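Datasets > Crime and Courts > Durkavo Case Notes

Search this collection Keywords Go

Print this page | E-mail this page

# Durkavo Case Notes (README)

Text dataset. Short summaries of smuggling and extortion trials tied to the Durkavo network, a cigarette and fuel racket that ran out of the port at Kuvilau. Put together by Bereket Woldemariam and Sanaa Erraji. Second release, replaces the first one completely, please delete the old copy.

## What's in it

- 1,997 case notes, one row each
- English, translated where the original wasn't
- plain CSV, UTF-8, comma separated, quotes round anything with a comma in it
- `notes.csv` is the main file, `people.csv` is the lookup for roles, `sources.csv` says where each note came from

We wanted 2,000. Three turned out to be the same hearing filed under different spellings of one ship's name, so they went.

## Columns

- `note_id` - number, no gaps filled, so don't expect it to run in order
- `court` - short code, full names in `sources.csv`
- `charge` - our wording, not the court's. See below
- `role` - boss, driver, clerk, lookout, money, other, unknown
- `outcome` - convicted, cleared, dropped, appeal, not known
- `sentence_months` - blank if none or if we could'nt find it. Blank is not zero!!
- `summary` - free text, usually a short paragraph
- `checked_by` - BW, SE or both

`charge` is the messy one. Courts in the first batch used one word for everything from running a protection racket to leaning on a single shopkeeper. Sanaa split these by reading the summaries. Where the summary didn't say enough it's just "extortion, general".

## Where it came from

Court lists, published judgments, and the clippings boxes at Benkirane, the reading room that took over the old newspaper's cuttings. Bereket did the clippings. Sanaa did the judgments. Anything that rests on one newspaper story only is marked `single_source` in `sources.csv`, treat with care. Papers at the time got ages wrong, got brothers mixed up, and twice reported a sentence that was cut on appeal the week after.

No leaked material. No interviews. Nothing from police files that wasn't read out in open court.

## How it was made

1. Pages scanned, text pulled out by machine, then read through by a person. Old newsprint came out badly, lots of 5s read as S.
2. Summaries written from scratch. Not copied from the paper or the judgment.
3. Names swapped for role codes, apart from ships and companies. The key is not in this release and won't be.
4. One of us writes, the other checks. Not everything got the second check, see `checked_by`. 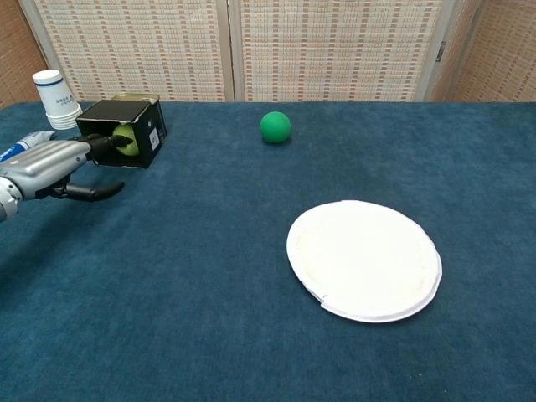
## Names and privacy

Lots of people in here were cleared. Some were teenagers doing lookout work for pocket money. Please don't try to match rows back to real people, and don't publish it if you manage to. If you think a row gives someone away, write to us with the `note_id` and we'll pull it first and argue later.

Company names stay in because they were in the public judgments. Buvard, the haulage firm, turns up a lot. It was the victim in most of these, paying to have its lorries left alone. One search of the column won't tell you that, so read the summaries before you make a chart.

## Known problems

- Fuel cases are thin. Many were handled as tax matters and never reached the lists we used
- Women are under-counted, we think. Often written up as "wife of" with no charge given, and those went in as role = unknown
- Dates are year only, and some are the year of the report, not the crime
- Appeals are patchy after the court moved buildings
- A few summaries say "the accused" when there were several accused. Fixing as we find them
- `court` code K5 is used for 2 different courts. Sorry. Check against `sources.csv` until the next version

## Good for / not good for

Fine for teaching, for word counts, for looking at how trials were reported, for practising text sorting on something that isn't film reviews.

Not fine for crime rates. These are cases that got to court and got written down. Also not for guessing who will offend, or for scoring a neighbourhood. Someone asked already. No.

## Use and credit

Free for study and reporting, not for resale. Credit as "Durkavo Case Notes, Woldemariam and Erraji" and say which release.

## Changes

- second release: duplicates out, `role` tidied, `checked_by` added, broken quotes fixed in teh summaries
- first release: March, withdrawn

Next up is the appeals gap, then splitting K5. Corrections by e-mail please with the `note_id` in the subject line. Bereket goes through them on Sunday evenings.

Print this page | E-mail this page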